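Redemanuskript zum Vortrag "Erhalt in Serie: Die Drusia-Limousine als Kulturgut"
Jahrestagung der Markenregister, Prustholm
Stand des Manuskripts: 30.12.2021
Es gilt das gesprochene Wort.

Begrüßung

Sehr geehrte Damen und Herren, im Namen des Typenregisters Drusia danke ich für die Einladung nach Prustholm. Das Register führt seit seiner Gründung Buch über den Verbleib der viertürigen Limousine, die im Werk Wuststead in einer Gesamtzahl von 3.000 Fahrzeugen gebaut wurde. Mein Vortrag behandelt den gegenwärtigen Bestand, die Frage der Originalität und das neue Verfahren zur Aufnahme in das Register.

(Kurze Pause, Folie 2)

Zum Bestand

Dem Register sind derzeit 176 Fahrzeuge bekannt. Davon verfügen 77 über eine lückenlose Dokumentation, also über Auslieferungsschein, Wartungsheft und sämtliche Zulassungsunterlagen. Bei den übrigen fehlt mindestens eines dieser Papiere, in der Regel der Auslieferungsschein. Das Werk hat die Durchschriften nach der Einstellung der Baureihe nicht geschlossen archiviert, und was erhalten blieb, gelangte über den damaligen Importeur Van Leeuwen in private Hände.
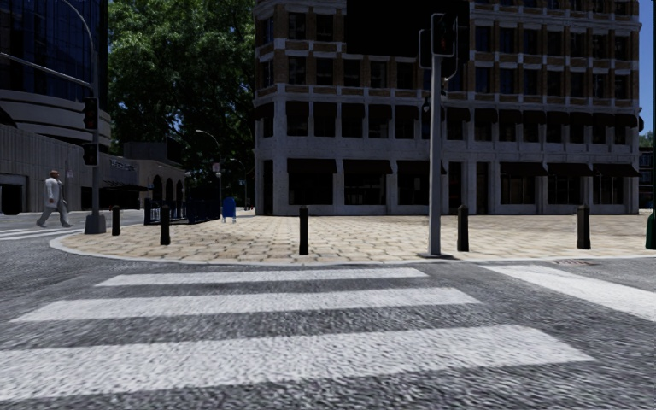

Das Archiv Van Leeuwen ist inzwischen gesichtet. Es umfasst Preislisten, Farbkarten und den Schriftverkehr mit den Vertragswerkstätten. Für die Zuordnung einzelner Fahrgestellnummern sind vor allem die Garantieanträge von Wert, in denen Nummer, Laufleistung und beanstandetes Bauteil vermerkt wurden. Wir haben diese Anträge verzeichnet und stellen sie den Eigentümern auf schriftliche Anfrage zur Verfügung.

Zur Originalität

Der Begriff wird in der Szene uneinheitlich verwendet. Das Register unterscheidet zwischen Erstausstattung, zeitgenössischer Änderung und späterem Eingriff. Eine zeitgenössische Änderung liegt vor, wenn das Bauteil während der Produktionszeit im Zubehörkatalog geführt wurde. Ein nachgerüsteter Drehzahlmesser aus dem Katalog mindert die Einstufung daher nicht - eine moderne Servolenkung hingegen schon.

Schwieriger liegt der Fall bei der Lackierung. Die Farbkarten aus Wuststead weisen für den Ton Schiefergrau zwei Rezepturen aus, die sich bei Tageslicht deutlich unterscheiden. Fahrzeuge mit der früheren Rezeptur sind in mehreren Gutachten irrtümlich als nachlackiert geführt worden. Wir bitten alle anwesenden Sachverständigen, diese Gutachten anhand der Tabelle im Tagungsband zu überprüfen.

(Hinweis auf Tabelle, Folie 5. Bei Zeitmangel den folgenden Absatz kürzen.)

Zur Teileversorgung ist festzuhalten, dass Dichtungen und Bremsschläuche wieder lieferbar sind. Für die Zierleisten der vorderen Türen besteht eine Sammelbestellung, die im November geschlossen wurde. Eine zweite Auflage ist nicht vorgesehen. Gehäuse für das Getriebe bleiben ein Engpass; gebrauchte Stücke sollten vor dem Einbau auf Risse am Flansch geprüft werden.

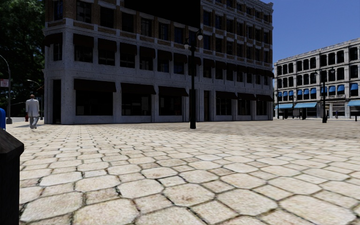 Platz mit sechseckigen Steinplatten, dahinter ein mehrgeschossiges Eckgebäude

Zum Aufnahmeverfahren

Anträge werden künftig in zwei Stufen bearbeitet. Zunächst prüft die Geschäftsstelle die eingereichten Unterlagen auf Vollständigkeit. Danach folgt die Besichtigung am Fahrzeug, bei der die Fahrgestellnummer an beiden Fundstellen abgenommen und mit dem Motorblock verglichen wird. Weichen die Nummern voneinander ab, ist die Aufnahme weiterhin möglich, der Befund wird jedoch im Registerauszug vermerkt.

Bereits eingetragene Fahrzeuge behalten ihren Status. Bei einem Eigentümerwechsel ist der Auszug dem neuen Eigentümer zu übergeben und der Geschäftsstelle anzuzeigen. Das Formular liegt am Ausgang des Saales aus.

(Überleitung zur Aussprache. Fragen zu Wertgutachten an die Geschäftsstelle verweisen.)

Ich danke Ihnen für Ihre Aufmerksamkeit und stehe für Fragen zur Verfügung.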